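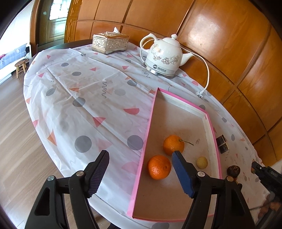

Cardboard tray with pink edges on a patterned tablecloth.

Clumano Ground Segment Upgrade
Progress report to the program office, third quarter
Submitted 10/16/24

1. Status summary

The replacement of the telemetry front end at the Goreo station is complete and the equipment has been in daily use for the whole quarter. Work at the Tatano station is behind plan by 19 days. The delay comes from late delivery of the second downconverter rack and does not affect the in-orbit schedule. No change to the total budget is requested.

2. Work completed

Goreo supported 1416 satellite passes in the quarter. Of these, 1411 were tracked from rise to set without operator action. Three of the remaining five were lost to a stuck azimuth brake, which has been replaced. The other two were dropped by the scheduler when a pass request arrived with a blank antenna field. The scheduler now rejects such requests at entry and returns an error to the requester.

The Sung demodulator software was moved to version 4 at Goreo. Frame loss at low elevation is within the requirement on both downlink channels. The old version is kept on the standby server until the Tatano changeover and will then be removed.

Time reference testing at Goreo was repeated after the cable run to the equipment room was shortened. Results match the factory figures. The test record has been filed under the station log and is available on request.
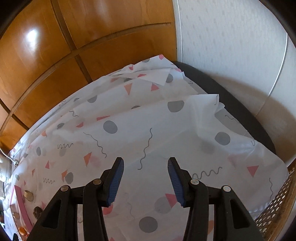
Patterned plastic sheet, folded near the top.

3. Work in progress

Tatano. The antenna pedestal has been serviced and the new feed is mounted. The first downconverter rack is installed and powered. Installation of the second rack starts when the vendor clears the outstanding inspection item, a connector torque record missing from the delivery package. The station continues to operate on the old chain in the meantime.

Link to the control center. The leased line between Tatano and the control center was tested at full rate for 30 hours. Packet loss was acceptable except during one carrier maintenance window. The carrier has been asked to give earlier notice of such windows.

Operator procedures. The pass setup and fault recovery procedures have been rewritten for the new front end. Of 205 procedure steps, all have been checked at the desk and those used at Goreo have been run on live equipment. The Tatano steps will be run during acceptance.

4. Open issues

4.1 Spare low-noise amplifiers. One spare is held for two stations. A second is on order.

4.2 Uplink power readings at Goreo differ between the local panel and the remote display. The fault is in the remote display scaling. A correction is written but not yet loaded.

4.3 Site access at Tatano after dark requires an escort. Night passes during acceptance will need this arranged in advance with the site operator.

5. Plan for next quarter

Complete rack installation at Tatano and begin acceptance in November. Load the display correction at Goreo. Run one full handover between the two stations using the new scheduler. Retire the old demodulator version after handover is accepted.

6. Spending

Spending to date is below plan. The difference is the held final payment on the second rack, to be released on acceptance.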